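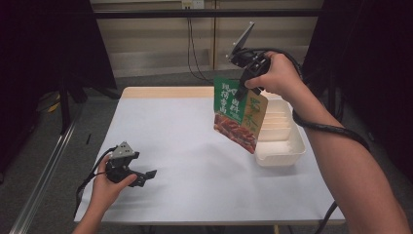 Does a hand-held gripper tell you how a robot arm will do the same job? Only in part, and a trial of two models in March shows how big the gap can be.

Datley, which packs mixed snack orders for small stores, spent the month comparing two sets of hand-held grippers from Hondness and Doolan. A worker holds one in each hand and does the job by hand while the motions are logged. The logs are then used to teach a pair of arms. Hondness says its set cuts the time needed to get an arm working on a new product. Doolan says much the same about its own.

The numbers Datley shared are thin. Eight kinds of package were tried, all of them soft, printed pouches that had to be picked up by the top and lowered into a plastic tray. With the Hondness set, the people doing the work managed all eight. With the Doolan set they managed seven, and the one that failed was a slick pouch that kept sliding out of the fingers.

That sounds like a win for Hondness. It is a result for people, though, and people are very good at making up for a bad tool. They tilt a wrist, squeeze a little harder or slow down near the edge of the tray. Whether an arm picks up those habits from a log is the question buyers care about, and Datley has not published a single figure on it.

"We know the operators liked one better than the other," said Anitha Nair, who ran the trial. "I would not buy arms on the strength of that."

Nair said the cables were the most common complaint with both sets. Each gripper has its own, and operators said they changed the way they reached across the table to keep the cord off their forearms. Those detours end up in the logs too. Hondness said a cordless version is planned but would not give a date or a price. Doolan did not answer questions about its plans.

There is also the matter of who picked the packages. Datley chose them from its own shelves after talking with both vendors, and left out boxes, jars and anything that has to be lifted from underneath. A gripper with two narrow fingers should look good on a pouch with a crimped top. A heavy jar would have been a more useful test, and it is a large share of what Datley ships.

The arms themselves were to be run through controllers from Gident, using the logs from both sets. Nair said that work has started but is behind schedule, and that she has no results she is willing to stand behind. Until she does, claims from either vendor about faster setup are still sales talk.

Related items
Gident delays controller update again
What a gripper's payload rating leaves out
Warehouse arms and the trouble with shiny bags
Doolan drops price on older wrist cameras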